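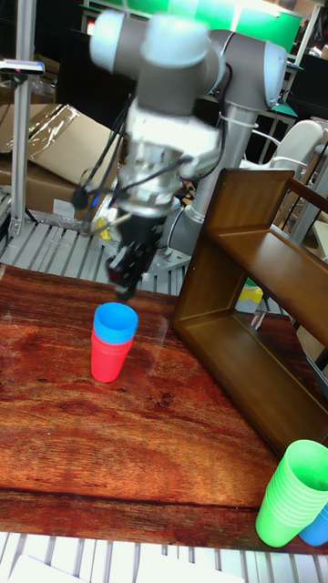

*Blue on red, with the green ones waiting in the corner.*

In May I finally began to sort our plastic cups. After the summer party in Ullum they came back to us in one big bag, all colors together, and my friend Mostafa Filali said I should give them away. I did not want to. They are light, they do not break, and children like to choose a color.

My rule is simple – one color, one stack. The red and the blue are almost the same size, so they slide into each other very easily and then they hold tight.

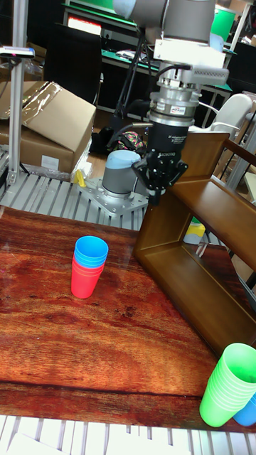 ## The small shelf

I bought the brown wooden shelf from Moreira for 23 euros. It is low, and I can put it on the table at an angle and reach it from the side. I would like the blue cups on the upper board and the red ones under it. The green stack is too tall for it, so it needs another home. Maybe the kitchen window. 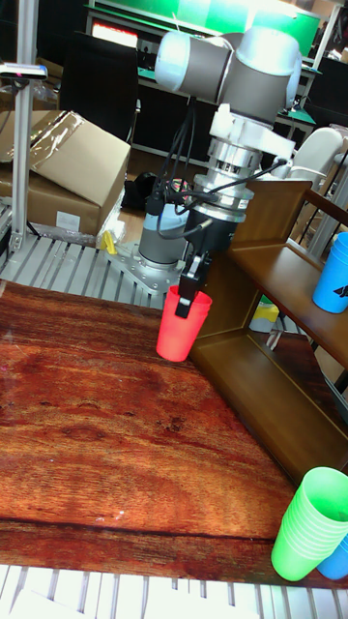 *A red cup by itself, and a blue one up on the shelf.*

Next I want to wash everything once more by hand, with warm water and only a little soap.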